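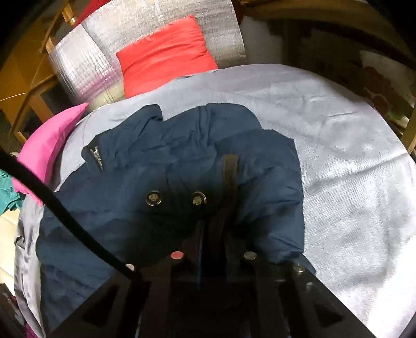

Birkance Hand-Held Demonstration Gripper

Product and ordering information. Page revised 15 March 2019.

The Birkance is a two-finger gripper carried in the hand and used to show a robot how a household task is done. The operator performs the task directly, closing the fingers on the object as the robot would be expected to close them. The camera mounted on the tool records the fingers and the area in front of them throughout. The recording is then used to train a robot arm fitted with a matching pair of fingers.

The Birkance is made by Grosidport and is supplied to research laboratories, universities and company development groups. It is not sold for general consumer use.

Intended Use

The tool was developed for work with soft goods: jackets, blankets, bed covers, pillows and similar items found in an ordinary home. These items change shape each time they are handled, and a task such as straightening a bed has to be shown many times, from many starting positions, before the recordings are of practical value. A hand-held tool allows this work to be carried out in the room where the task belongs, with no robot on site.

Laboratories that already own a remote-control station may use the Birkance alongside it. Remote control remains the better choice where the limits of a particular arm must be respected during the demonstration, for example when reaching into a deep cabinet. For work on a bed or a sofa, most of our customers prefer the hand-held tool.

Description of the Unit

The body is black and is held from behind the fingers. The side brackets have triangular openings that reduce weight and leave more of the work surface in view of the camera. The wide-angle lens produces a circular picture with dark corners. This is normal and does not indicate a fault.

Finger pads are secured to the brackets and may be replaced by the user. Pads should be changed in pairs.

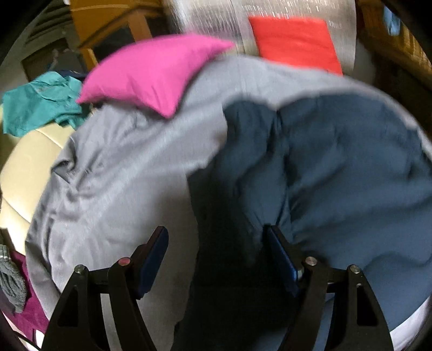 When a thick cover is being handled, the operator should bring both pads down on either side of a single fold and close them fully before lifting. Fast movements of the wrist blur the recording and should be avoided, particularly at the start of a pull. A steady motion at slightly less than normal working speed gives the best results -- new operators usually find this pace within their first session.

Garments with zippers or snap buttons may be used without special preparation. The operator should grip the cloth beside the metal part and keep the pad surface clear of it.

Supplied With Each Order

One Birkance gripper, assembled and checked
Four spare finger pads
One data cable, 12 feet
Calibration card
Printed operator's guide
Gretley recording software, 12-month license

Gretley software stores each demonstration as a separate file and marks the points at which the fingers open and close. Files may be reviewed and discarded before export. The operator's guide, written by Stefaniia Chornovol and Levente Tóth, includes a chapter on planning a set of demonstrations in a private home, with advice on obtaining the consent of residents.

Care and Service

Wipe the pads with a dry cloth after each session and remove any lint from the space between the brackets. Check that the bracket screws are tight before use. Do not apply solvent to the lens. Grosidport recommends a full service after 3,000 demonstrations or at the end of the license period, whichever comes first.

Training

A one-day operator course is held each May at our Hjaltadóttir building and is taught by Shaohua Luo. Places are limited, and priority is given to laboratories with an open order.

Inquiries

Requests for quotation should be sent in writing to Trefor Mostyn, Sales Office. Questions regarding service and replacement pads should be directed to Vsevolod Demchenko, Technical Support. Please state the serial number of the unit, which is printed on the inside cover of the operator's guide.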